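Vusomthorpe Residents' Association
Minutes of the Decorating Meeting, 26th June

Present: Katherine Cárdenas (chair), Dougal Swanson (minutes), five residents from the Cronin building and one from Ziltville Court.

1. Last minutes
Approved with one correction. The hallway primer was never "donated." We paid for it.

2. Hallway paint color
Katherine brought three grays and an off-white from the Vistitz range. Dougal said the grays looked the same to him under the hall lights and asked if anyone could tell them apart without reading the labels. Two residents said they could. They did not agree on which was which.

Vistitz claims one coat will cover the old green. Several people doubted this, having heard the same about the stairwell, which took three. Agreed to paint a test patch by the mailboxes and leave it up until the next meeting before buying anything.
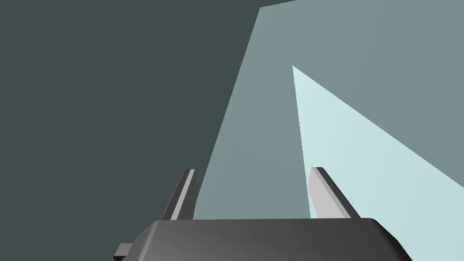

Rendered view, gripper with fingers open

3. Quotes
One quote in so far, $2,303 for the hallway and both landings. It does not say whether filling and sanding are included. Katherine thought they must be. Dougal thought that if they were, the quote would say so. Katherine to get it in writing.

The Ziltville Court resident said their hall was done for less. Asked how it has held up, she said it was scuffed by the second winter.

4. Doing it ourselves
Paint and rollers would come to $218 at the store's own estimate, which leaves out drop cloths, tape and anything for the ceiling. Four people offered to help. The minutes note that four people also offered last time – 2 came.

5. Wallpaper border
A resident asked again for a border at chair-rail height. No support. She asked that her disappointment be recorded.

6. Door handles
There are 41 handles in the Cronin building and the proposal is to change them all to brushed nickel. Dougal asked what was wrong with the ones we have. No clear answer was given. Held over.

7. Actions
Katherine: written quote, with prep work spelled out.
Dougal: test patch, one coat only, as the can says.
Cronin residents: move bikes out of the hall before the patch goes up.

Next meeting to be set once the patch is dry and people have seen it in daylight.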